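Teltside Battle Log

Welcome, and thank you for stopping by! Teltside is a collection of tabletop wargame results and turn notes from our little club league at Fandthorpe, typed up from the scruffy paper sheets we fill in at the table. If you like arguing about whether going first matters (we do, at length, usually over chips), you might find something in it to enjoy.

What you get

The main file is games.csv, with 272 games in it, one row per game. Alongside it sits turns.csv, which has 846 rows, one for each turn where both players wrote down a score we could read. Plenty of games have no turn rows at all, so please don't expect the two files to line up neatly. I spent a long evening trying to make them and then went to bed.

All the games use the Plultavden rules, third printing, with the Peñalver scenario pack. We play on a four foot square table and most games run to 4 turns, though a few stop after 3 when the hall is closing or somebody's army has simply run out.

Columns in games.csv

game_id: a plain number, in the order I typed them up and not the order they were played
month: the month on the sheet, such as May, or blank
scenario: the name from the Peñalver pack, in lower case
army_a, army_b: army list names, tidied up a bit (see below)
first_turn: a or b
score_a, score_b: final points
result: a, b or draw
notes: anything the players scribbled that made sense afterwards

Columns in turns.csv

game_id: matches the other file
turn: the turn number, starting at 1
held_a, held_b: objectives held when the turn ended
lost_a, lost_b: units lost during that turn, leaving out any that fled and came back

How the sheets were typed up

I read each sheet twice, once for the scores and once for the notes, and I fixed army names where the spelling wandered. "Marsh Riders", "marshriders" and "the frog lads" are all marsh_riders now. Where a score had been crossed out and changed, I took the later one. Where the two players disagreed about who had won, I left the result blank and kept both versions in the notes, some of which are very funny and one of which I had to trim for language.

Most of the typing happened at home over one very wet spring, with a big pot of coffee and the rule book propped open on my knees. 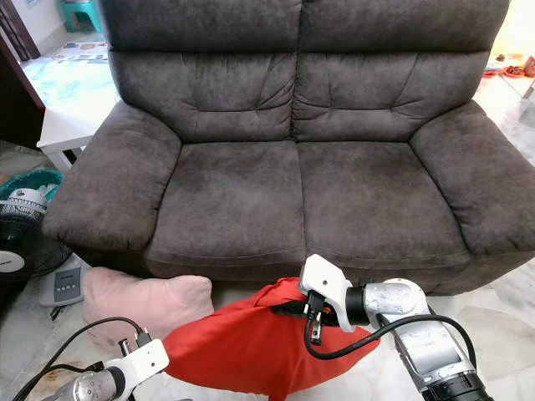

Two-seat sofa and side table.

Things to know before you use it

Scenarios were picked by the players, so the popular ones turn up far more than the rest. Newer players also tend to get matched with patient older hands, and that pulls the results about quite a bit. I wouldn't use these files to decide which army is strongest, though I know perfectly well that some of you will!

Blank cells mean the sheet was blank or I couldn't read it. A zero is a real zero.

Changes and fixes

If you played in one of these games and remember it differently, open an issue with the game_id and tell me what you think happened. I'm happy to hear the whole story, dice rolls and all. Please don't send edited copies of the full files, as I end up comparing them by hand and it takes me ages.

License

Free to use, share and change. A mention of the Teltside log would be lovely if you publish anything from it.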